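Altwood Site – Cell 13, Two-Arm Shoe Rack Station
Monthly inspection checklist, November

1. Emergency stop, both arms. OK.
2. Wrist cuff and strap, right arm. OK – strap retightened one notch.
3. Finger joints, both hands, full open and close. OK. Left index slow on first cycle, normal after warm-up.
4. Fingertip pads. OK. Next change at 142 hours.
5. Forearm cable, left. Monitor. Keep the loop clear of the wrist rings.
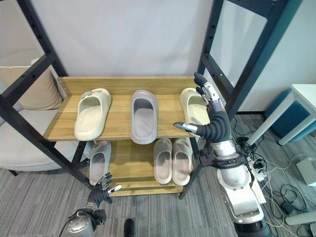
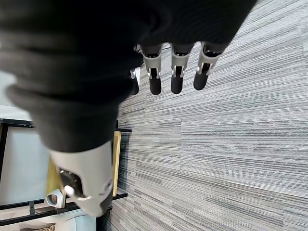
Photos: Eide Service / Panier project

6. Rack position against wall. OK. Upper shelf screws checked by hand.
7. Floor cables and power strip, right side. ACTION. Bundle the cables and move them back from the work area before the next run.
8. Carpet tiles. OK. No lifted seams within reach of the arms.
9. Thumb linkage pins. OK. Torque per Bumolel sheet 22.
10. Home position, both arms. OK after rezero. Left arm was out by 29 counts at the wrist.

Comments: Item 7 is carried over from the last inspection and must be closed before the cell goes back to unattended cycles. Item 3 to be rechecked cold – log the first cycle separately.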